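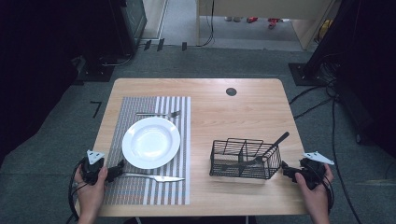
What notice must a strata committee give before changing the booking rules for a shared dining room?

Under the Moleck Residences by-laws, written notice goes to every lot owner 40 days before the change takes effect, and the proposed wording must be attached.

Residents' Forum > Common Property > Dining Room and Kitchenette

W_Condori
The notice circulated in April proposes that the dining room bond be raised to $222 per booking and that evening bookings conclude at 9:30 pm. I request clarification as to whether the bond applies to bookings made before the notice was issued. My own booking was confirmed in March.

Stefaniia Ivanyshyn
Bookings confirmed before the notice are governed by the rules in force at the date of confirmation. The managing agent, Dekeo, has advised the same in writing. The present bond of $69 therefore applies to yours.

T.Koval
With respect, I do not read the by-law in that manner. Clause 6 refers to the date of use and makes no mention of the date of confirmation. If Dekeo holds a different view, the correspondence should be tabled so that owners may consider it.

Stefaniia Ivanyshyn
Clause 6 concerns cleaning charges. Bonds are dealt with in clause 8.

T.Koval
Clause 8 adopts the definitions in clause 6. I maintain my position.

B. Tkachenko
May I raise the matter of crockery. The schedule attached to the notice requires hirers to replace any chipped item with the same pattern. The pattern was supplied by Sydorenko and has been discontinued. Owners cannot be asked to comply with a requirement of this kind, and I propose the words "or a reasonable equivalent".

W_Condori
I support that amendment. I would also ask that placemats and linen be removed from the schedule and treated as ordinary wear.

Leif Skov
I do not support the second proposal. The last replacement of table linen and furnishings cost the owners corporation $2,000, and those who never use the room contributed equally to it. A higher bond is a modest measure - it is refunded in full where the room is left in good order.

B. Tkachenko
The bond may be refundable, but pensioners in the Eltow wing have told me they will cease booking if it is adopted.

Leif Skov
A concession rate could be considered. I would not oppose one.

Stefaniia Ivanyshyn
Mr Koval's point on clause 8 and both amendments have been placed on the agenda. Written submissions may be left at the office until 5 pm on the day before the meeting.

T.Koval
Noted. Mine will be lodged tomorrow, with the relevant definitions attached.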